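Veststead Hand-Held Gripper Pair
Demonstration recording set for bimanual manipulation research
Product page, updated Jul 3, 2022

Overview
The Veststead pair is a set of two hand-held grippers for recording manipulation demonstrations without a robot arm. The operator holds one gripper in each hand and does the task directly on the table. The recorded motion is afterwards used for training a policy, and the same fingers can be mounted on the arm, so the contact with the object stays similar in training and in execution.

The set was developed at our workshop in Ikulholm, together with the method that is described below. We sell it mainly to university groups, but single laboratories in companies also order it.

Method
Each gripper carries a plate on its top side for the pose tracking. The opening of the fingers is measured separately and is stored with the same time stamp as the pose. A head-mounted camera gives the view of the operator. We align the three streams before training and discard the episodes where the tracking was lost.

In our study we compared this way of recording with teleoperation of two arms. The task was sorting of small parts into a case with drawers. It is a difficult task for teleoperation, for the reason that the drawer must be pulled with small force and the operator does not feel it through the arm.

Results
With the hand-held pair we collected 277 episodes for the sorting task. Teleoperation gave 100 episodes in the same working time. The policy trained on the hand-held data was better at opening the drawers and equal at picking the parts. It was weaker when a part was lying close to the case wall, and we do not have yet a good solution for this.

The training code accepts also data from the older Bollent format. A converter is included.

What is delivered
Two grippers, left and right
Two cables
Tracking plates, already mounted
Recording software with converter
Sample data set "Palacios", 165 episodes

Notes for use
The cables should leave the gripper to the outer side, so they do not cross over the work area. Please do the calibration again after every change of fingers. For long sessions we recommend a break between the blocks, as the hand gets tired and the motion becomes less clean.

Replacement fingers can be ordered separately. Delivery time for the full set is at present six weeks. 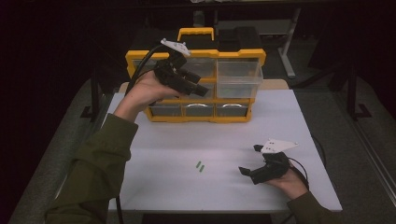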